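Category: Program Updates / Home Cooking
January 9, 2024
By Idun Lindqvist

Progress report to the Panicker Fund: Sedthorpe Weeknight Suppers, second period

The grant pays for a recipe collection and a set of cooking classes for households in Sedthorpe that cook from a small pantry. This report covers the work since the last one, which ended with the recipe list still open. The list is now closed at 60 recipes. Each one can be made with a single burner, one pot or skillet, and a knife. We dropped the oven dishes after the first round of home testing, when too many families told us they use the oven for storage.

Of the 60, 26 have been through all three stages: our own kitchen, a home tester, and a second home tester who had not spoken to the first. The rest have passed the kitchen stage only. Lentil and rice dishes have gone fastest. The egg dishes are slow, mainly due to disagreement over how to describe a medium flame.

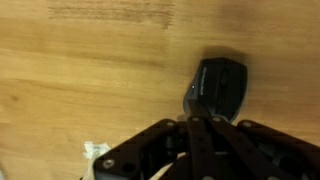
Typing up the tester notes took more hours than we budgeted. Notes come back on paper, often with the amounts changed by hand and no word on whether the change helped. Entering them is plain desk work, a mouse on a wooden tabletop and a scrap of paper, and I did most of it myself in November. We now print a box on each card that says "What did you change?" and the newer cards are much easier to read.

Classes

Four classes were held at the Oltberg hall. The bean class filled up and the soup class did not. We moved the start back by half an hour so people could come after work, and the last class had a better turnout. The knife skills section has been cut to ten minutes. People wanted to get to the stove.

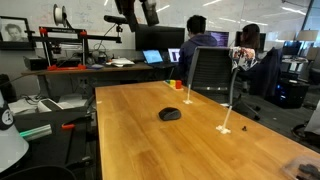

The long wooden table, with colored blocks along the back edge.

Spending

We spent $880 on ingredients in this period, nearly all of it on dry goods, oil and onions. Spices came in under the plan after we switched to buying cumin and paprika in bulk from Prornitz. The money left on the spice line has been moved to printing, as agreed by phone.

The printing quote is higher than last year's. The spiral binding is the
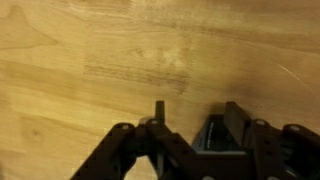 largest part of it, and I would like to keep it, as the book has to lie flat beside a stove. A stapled version would save money but the testers who tried one had to weigh it down with a can. I will send both quotes separately.

Problems

Two recipes were pulled. The cabbage pancake would not hold together without more egg than we wanted to call for, and the barley pot took too long for a weeknight. One may come back with pearl barley that has been soaked in the morning.

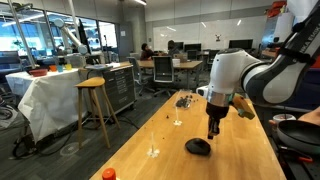 Baking was left out of the original plan, but several people in the classes asked for something sweet. We are looking at skillet cookies and a pan-baked oat square. Color is a poor guide to doneness in a dark dough. Something flat, oval and dark brown, like the piece lying on the butcher-block table, could be a cookie or a slice of dark bread, and a reader needs more than "bake until brown." The drafts give a time and a touch test instead. No extra money is requested for this.

Next period

Second-stage testing of the remaining recipes comes first, starting with the egg dishes. The page layout begins once those are done. We also plan a 365-day wall calendar with one pantry tip per day, if the printing line allows it. The tips are written through the end of spring.

Receipts and the class sign-in sheets are attached.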